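Darkness is the fan level pack I've been picking away at for a puzzle platformer I love way too much, and this file is the readme that goes with the level data. If you just want to play, skip to **Installing**. If you're here to pull the data apart, hi, you're my favorite kind of person!

## What's in the box

- `levels/` has 70 levels in plain text, one file each
- `solutions/` has recorded runs for 59 of them (I know, I know, see the end)
- `tiles/` has the tile sheets Remo Riedl drew
- `scores.csv` has 527 rows of playtest times

The levels are split across two worlds. Zeltdale is the outdoor one, with lots of ladders and water, and it's pretty gentle until the locks show up. Boventhorpe is underground and your lantern only lights three tiles in each direction, so you end up memorizing a lot. Mechthild Frei did most of Boventhorpe and she is not a gentle designer.

## Level format

Every file starts with a name, an author and a par time in seconds, then a blank line, then the grid. One character per tile:

| Char | Tile |
|------|------|
| `#` | wall |
| `=` | ladder |
| `~` | water |
| `o` | lantern oil |
| `D` | Danzer |
| `X` | exit |

A Danzer is the hopping guard thing. It moves one tile every time you do and turns around at walls, and two of them in the same corridor will swap places instead of bumping (this started as a bug, Liesl Wyss built four levels on it, now it's a feature).

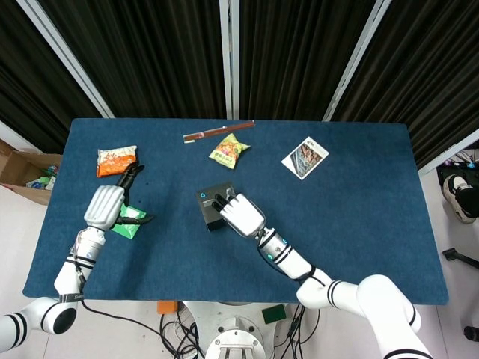 *Blue table, two robot arms, snack bag at the upper left.*

## Installing

1. Copy `levels/` and `tiles/` into your game's `custom` folder.
2. Delete the old `cache` file if you had the February build. Please do this one, the old cache scrambles the ladders.
3. Start the game and pick Darkness from the custom menu.

Save files from February carry over for Zeltdale. Boventhorpe got reordered, so your progress there starts fresh — sorry!

## About the scores

Columns are `level`, `player`, `seconds`, `deaths` and `oil_left`. Players are numbered, no names. A blank in `seconds` means the person gave up, and a zero in `oil_left` is a real zero. Times include pausing, so if you see somebody taking half an hour on a one-screen level, they probably went and made dinner. I left those rows in because I didn't want to guess which ones were real.

## Known problems

- Level 39 can be finished without touching the lantern if you jump off the second ladder at the top. Aurelia Ruchti found it and begged me to keep it, so it's staying for now.
- Water draws over the exit on small screens.
- Eleven levels have no recorded solution. They can all be beaten, we just lost the runs when I changed the replay format.

If you record one of the missing runs, send me the replay file and the level number and I'll add you to the credits. New levels are welcome too — run `check_level` on them first, and keep the grid to one screen. Regula Berchtold is sorting the submissions for a third world, which doesn't have a name yet.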